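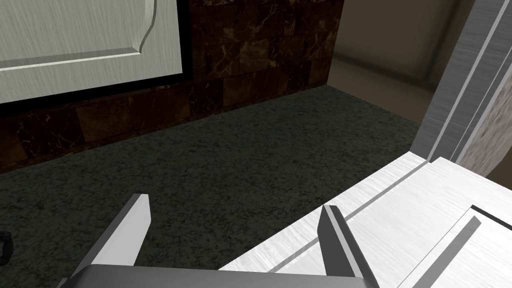 *Greifer offen über der gesprenkelten Arbeitsplatte*

## Laborbuch Trernerau, April — Fallversuche Landebein Amaral

Vormittags Fallturm eingerichtet, nachmittags Versuche mit Bein 3. Die anderen Beine liegen noch verpackt im Lager und bleiben dort, bis klar ist, welche Wabe wir nehmen.

Ziel für diese Runde: Stauchweg der Aluwabe im Hauptstrebenzylinder bei senkrechtem Aufsetzen, dann dasselbe mit schräg gestelltem Teller. Die Rechnung sagt für beide Fälle fast denselben Weg voraus. Das habe ich schon beim letzten Mal nicht geglaubt und wollte es endlich messen.

Fallmasse 50 kg, aus dem üblichen Scheibensatz zusammengesetzt, mit Schlitten gewogen. Die Masse entspricht nicht dem Anteil, den ein Bein auf dem Mars tragen würde, sie ist auf die Energie beim Aufsetzen abgestimmt. Wer die Kurven später liest: Die Restlast nach dem Stoß ist damit zu hoch, der lange flache Teil am Ende der Kraftkurve sagt über den Standfall nichts aus. Bitte nicht wieder daraus die Standhöhe ableiten.

### Bett

Kiste mit Dristex gefüllt, grobe Fraktion unten, feine oben. Abgezogen mit der Latte, dann mit dem Rüttler verdichtet und noch einmal abgezogen. Nach jedem Fall wird das Bett bis zur groben Lage aufgelockert und neu verdichtet. Beim ersten Durchgang hatte ich nur oberflächlich nachgezogen, und der Teller kam sichtlich härter auf als vorher. Der Fall ist in der Liste gestrichen, die Rohdaten bleiben drin.

Feuchte im Material schwankt. Der Sack, der neben dem Tor stand, klumpte beim Ausschütten, der aus dem Regal nicht. Beide durchgemischt und über Mittag offen stehen lassen. Gemessen habe ich die Feuchte nicht, der Trockenschrank war mit den Platinen von der Kommunikation belegt. Muss vor der nächsten Runde geklärt werden, am besten mit einem festen Platz im Schrank für eine kleine Schale Probe.

### Messkette

Kraftmessdose von Zoltden unter der Kiste, Beschleunigungsaufnehmer auf dem Schlitten und einer am Teller. Seilzug für den Weg. Der Seilzug überschwingt beim Stoß, für das Maximum nehme ich deshalb das Maß von Hand an der ausgebauten Wabe. Für den Verlauf davor ist er brauchbar.

Beim Anklopfen mit dem Hammer steht eine deutliche Linie bei 614 Hz, auf beiden Aufnehmern. Erst dachte ich an die Strebe, sie bleibt aber, wenn man die Strebe ausbaut und nur auf den Adapter klopft. Also Adapterplatte. Für die Auswertung filtere ich darunter ab, und die Spitze ganz am Anfang des Stoßes ist dann etwas gedrückt. Im Bericht muss das dazu, sonst fragt wieder jemand, warum unsere Spitzenlast unter der Rechnung liegt.

Trigger auf den Schlittenaufnehmer gelegt, Vorlauf großzügig. Ein Fall ging verloren, weil der Speicher der Erfassung voll war und das Programm nur eine graue Meldung in der Fußzeile zeigt. Vor jedem Fall jetzt: freien Speicher ansehen, erst dann Haken spannen. 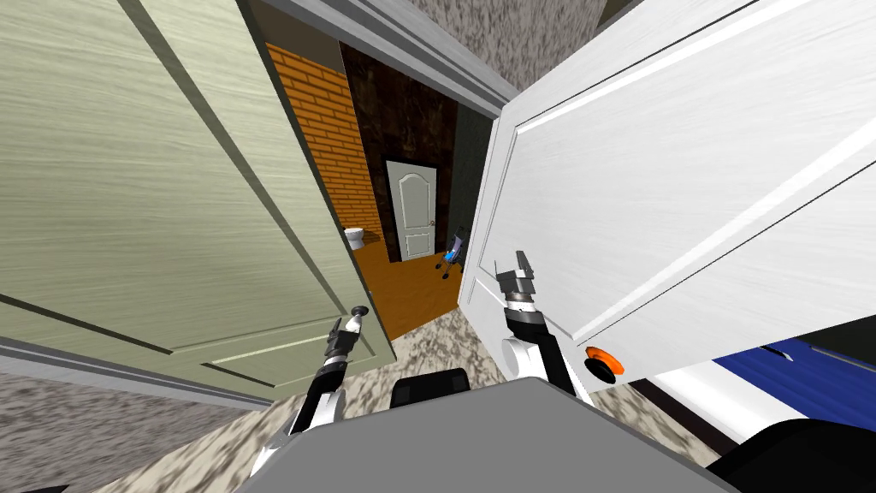 **Arlindo Araújo**
Mechanik und Fallversuche, Projekt Amaral

### Senkrechte Fälle

Drei gültige Fälle. Die Wabe faltet sauber von der Tellerseite her, die Falten liegen gleichmäßig, an der Innenwand des Zylinders keine Riefen. Stauchweg bei allen etwas kürzer als gerechnet. Ein Teil der Energie geht ins Bett, der Teller gräbt sich ein und schiebt einen Wall nach außen. In der Rechnung ist der Boden starr, insofern passt die Richtung der Abweichung.

Wie viel genau ins Bett geht, kann ich aus dem Seilzug nur schlecht trennen. Vorschlag: ein Fall auf die nackte Stahlplatte, ohne Dristex, mit derselben Wabencharge. Dann hätten wir die Wabe für sich. Die Platte liegt hinter dem Turm, muss nur gereinigt und ausgerichtet werden.

Einbau der Wabe kostet am meisten Zeit. Der Überwurf ist so eng, dass man ihn verkantet, sobald der Zylinder nicht senkrecht steht. Mit dem Montagebock geht es. Gewinde jedes Mal abwischen, das feine Material setzt sich in die Gänge und man zieht dann gegen Sand statt gegen Anschlag. Am zweiten Fall war der Überwurf nach dem Stoß um ein kleines Stück gelöst, Markierungsstrich versetzt. Danach mit Drehmomentschlüssel angezogen, Strich blieb stehen.

### Schräge Fälle

Keil unter den Zylinderflansch, Teller steht beim Aufsetzen mit einer Kante zuerst auf. Ein Versuch zum Einstellen mit geringer Höhe, dann zwei mit voller Höhe.

Beim ersten vollen Fall hat sich der Teller wie vorgesehen gelegt. Die Wabe faltet einseitig, auf der belasteten Seite dichter, und der Stauchweg ist merklich kürzer als senkrecht. Das Kugelgelenk ist danach schwergängig. Ausgebaut, gereinigt, geht wieder. In der Pfanne feines graues Material, der Faltenbalg hatte an der Schelle nicht ganz angelegen. Schelle ersetzt.

Beim zweiten blieb der Teller schräg stehen und ist seitlich weggerutscht, bis er an der Kistenwand lag. Die Kraftkurve zeigt zwei Buckel, der zweite ist die Wand. Nur der erste Teil ist auswertbar. Die Kiste ist für schräge Fälle zu schmal. Entweder breiter bauen oder den Auftreffpunkt zur Gegenseite verschieben, mit dem Turm so wie er steht wäre das zweite schneller gemacht.

Zwischenstand zur Ausgangsfrage: Schräg und senkrecht sind nicht gleich, jedenfalls nicht in unserer Kiste. Ob das die Wabe ist oder die Reibung im Zylinder, kann ich mit einem brauchbaren Fall nicht sagen. Mein Verdacht ist die Reibung. Die Führung ist kurz, und bei Querlast stützt sich der Kolben an zwei Stellen ab. An der unteren sieht man nach dem schrägen Fall eine blanke Stelle im Gleitlack. Nach den senkrechten war da nichts.

Wenn sich das bestätigt, ist die Frage an die Konstruktion, ob die Führung länger werden darf. Das geht zulasten des Hubs oder der Bauhöhe im eingeklappten Zustand, und dort ist unter dem Hitzeschild kaum Luft. Gleitlack dicker auftragen wäre der billige Weg, ich halte davon wenig, er platzt an der Kante ab.
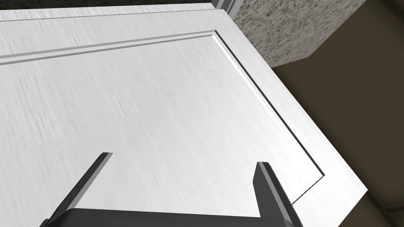 *Weiße Tür mit Kassettenprofil, steil von der Seite*

### Daten und Ablage

Pro Fall und Kanal fast 1.000 Punkte im eigentlichen Stoß, das reicht für die Mittelung über den flachen Teil. Für die Anfangsspitze ist es knapp. Die Erfassung kann schneller, dann fällt aber der Kanal für den Seilzug weg. Für den Fall auf die Stahlplatte würde ich das in Kauf nehmen.

Rohdaten liegen im Projektordner unter Amaral, Unterordner Fallturm. Dateinamen wie gehabt: Bein, Fallnummer, s oder g für schräg und gerade. Achtung, beim Einstellversuch habe ich das g stehen lassen, obwohl der Keil schon drin war. In der Liste ist es richtig, in der Datei selbst nicht. Umbenennen wollte ich nicht, der Zeitstempel hängt daran.

Die gestauchten Waben liegen beschriftet in der flachen Schublade. Bitte nicht stapeln, die schräg gefaltete kippt und drückt sich sonst nach. Ich möchte sie noch auftrennen und die Faltenabstände messen, am besten mit der Drahtsäge drüben in der Werkstatt. Beim letzten Mal mit dem Trennschleifer waren die äußeren Zellen verschmiert.

### Nullpunkt Kraftmessdose

Der Nullpunkt ist über den Nachmittag gewandert. Vor dem ersten Fall abgeglichen, nach dem letzten lag er sichtbar daneben, immer in dieselbe Richtung. Könnte die Hallentemperatur sein, das Tor stand nach Mittag lange auf. Könnte auch Material sein, das unter den Kistenrand rieselt und einen Teil der Last neben der Dose abträgt. Unter der Kiste lag jedenfalls welches, als ich sie angehoben habe. Für die Auswertung ziehe ich den Nullpunkt vor jedem Fall einzeln ab. Vor dem nächsten Aufbau kommt ein Folienstreifen um den Rand.

Kalibrierschein der Dose läuft im Sommer ab. Bei Zoltden anfragen, wie lange die Dose weg wäre, und ob sie uns so lange eine andere stellen.

### Offen

- Stahlplatte reinigen und ausrichten, ein senkrechter Fall ohne Bett
- Feuchte von Dristex vor und nach dem Versuch bestimmen
- Auftreffpunkt für schräge Fälle versetzen, Zeichnung vom Turm suchen
- Adapterplatte: Steifigkeit prüfen, eventuell Rippe aufschweißen
- Gleitlack im Zylinder fotografieren, bevor neu beschichtet wird
- Waben nachbestellen, aus derselben Charge, sonst fangen wir mit den Kennwerten von vorn an

Zur Charge noch: Auf dem Karton steht eine andere Nummer als auf dem Lieferschein. Ich habe aus dem Karton eine Probe genommen und statisch gedrückt, die Stauchkraft liegt da, wo sie bei den alten lag. Für die Versuche reicht mir das. Für den Bericht brauchen wir die Klärung vom Lieferanten schriftlich.

Turm steht gesichert, Haken ist ausgehängt, Schlitten auf den Klötzen. Schlüssel für die Winde hängt am Brett.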